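Lasell Tile Prices, v2

981 rows of retail tile prices, typed in from store flyers by Lizelle Mtshali. Read the limits before you trust any averages.
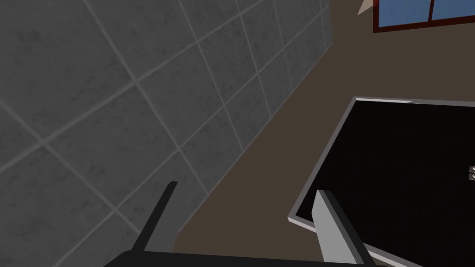

Known problems

Cumine lists prices per box, Chauke per square foot. We converted them, but box sizes change and I doubt every conversion. 17 rows have no size at all – drop them.

"Sale" prices may not be real sales. Mirska's sale ran all June.

Checks

Shireen Van der Merwe rechecked the Chauke rows only.

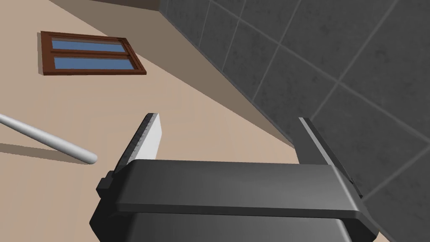
Render with gripper, dark gray.

License: free to use, no promises.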